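Efraín Usuga
2018-05-18

ok thread on crate training bc I keep getting the same message. my dog Kilar, rescue, 5 yrs old when she came to us in January. hated the crate. sleeps in it now. long one sorry

38 comments · 112 shares

first thing. crate is not jail. do not send the dog there when you're mad. she chews a shoe, fine, take the shoe. crate stays out of it

door OPEN for the first week. I mean tied open with a bit of string so it can't swing and bump her. one bump and Kilar wouldn't go near it for two days

feed meals near it. then at the door. then just inside. then the back. if she stops eating you moved too fast, go back a step

closing the door — start with seconds. real seconds. close, treat, open. she should still be chewing when it opens

people ask about whining. everyone says ignore it. I did that with my old dog Mittal and he broke a tooth on the bars, vet bill was 555 dollars. there's whining and there's panic. drool, digging, biting metal = panic. let them out and start smaller

size: stand up, turn around, lie flat. I bought one way too big and she peed in one corner and slept in the other. smart girl. got the Zistley folding one after that, it's ok, the latch sticks

cover or no cover? depends on the dog. Kilar likes a sheet over three sides. my sister's dog Roma pulled hers in thru the bars and ate a good chunk of it

take the collar off before you close the door!! tags get caught. shoud have put this one first

work day is too long for a crate. I come home at lunch, and when I can't, a neighbor walks her. if you have no one, try a pen or one safe room insted

took us till the end of April to get to a full night. some dogs do it in a weekend, good for them

thats it I think. will answer stuff tonight — walking her now

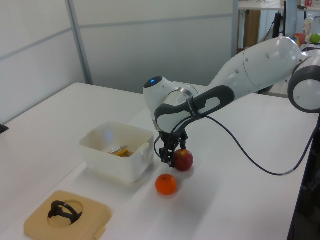 Roma's owner here, the sheet was a nice one too. What did you do for the car? She's fine in the crate at home and screams in it the second we pull out of the driveway.

1276 likes · 800 shares

More from Efraín Usuga
Loose leash walking, week one
Why I quit using the squeaky toys at night
Nail trims without the wrestling

Last updated 2 hours ago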